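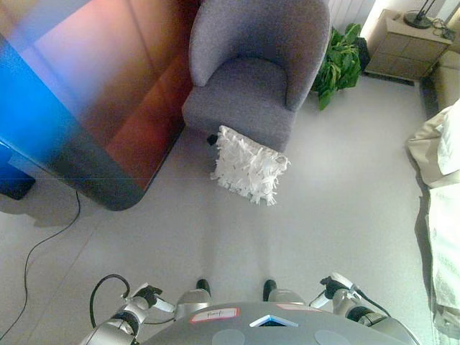

The Guest Room on the Second Floor, After the Refresh

March 17, 2021

Carmela Montes asked for a page on the guest room, so here is one, with more words than she probably wanted. I was against the refresh. I thought the old room was fine, and I still think a room people sleep in for two nights doesn't need a "concept." But the work is finished, the bill from Flalolmont is paid, and the lines below go over the pieces that visitors keep asking me about.

The armchair
Gray, rounded back, thick seat. Flalolmont's catalog called it a reading chair, which I doubt, as in my experience a chair in a bedroom is for holding tomorrow's clothes. I'll give it this much: the back wraps far enough around that you don't slide off sideways. The fabric is fuzzy, and fuzzy fabric collects lint. Ask me again in June.

The shaggy pillow
White, with ruffled strips all over it. Marlina Entili picked it out and defends it at every opportunity. It takes up most of the seat, so anyone who wants to sit has to move it first, and then it ends up down in front of the chair, leaning on the edge. We were told it brings "texture." The chair was already fuzzy. I don't know how much texture one corner can use.

The plant
Big glossy leaves, tucked in between the armchair and the bedside cabinet. I would have put it anywhere else, because the leaves spill over into the space where your elbow wants to go. Tahsin Wijesinghe waters it and says it likes the spot. He said the same about the one in the hallway, and that one went to the compost in a grocery bag.

The bedside cabinet
Light tan, panel-style fronts, up against the wall. Plain, and for that reason my favorite thing in the room. The first quote, from Zoltside, was 100 dollars more for something very similar with fancier handles. We argued over that for two meetings. I voted for this one and would again.

The lamp
Black round base, thin black stem. It stands on the cabinet and leaves some room for a glass of water and a phone, if you're careful. There is a black cord coiled up next to it. Fulgencio Lozano promised me cord clips. I have heard about the clips several times now.

The bed
Cream bedding, white pillow, beige headboard. The salesman described the cover as "relaxed linen look," and I take that to mean it's rumpled and will stay rumpled whatever you do. My mother would have ironed it. Two guests have told me it's comfortable, but guests say that about every bed.

The floor
Large pale gray tiles, the one part of the plan I had no quarrel with. They sweep up fast and they make the room brighter. On bare feet in winter I expect a different opinion. Amnuay Sitthichai wants a rug beside the bed, 30 by 60 inches, and found one at Sasta for 70 dollars. I'd want to see it on the tile before anyone pays for it - rugs slide.

Comments about the colors can go to Carmela. I was told gray, cream, and tan are "calming." Maybe so. I slept in there one night to test it and slept the same as I do at home, meaning until five.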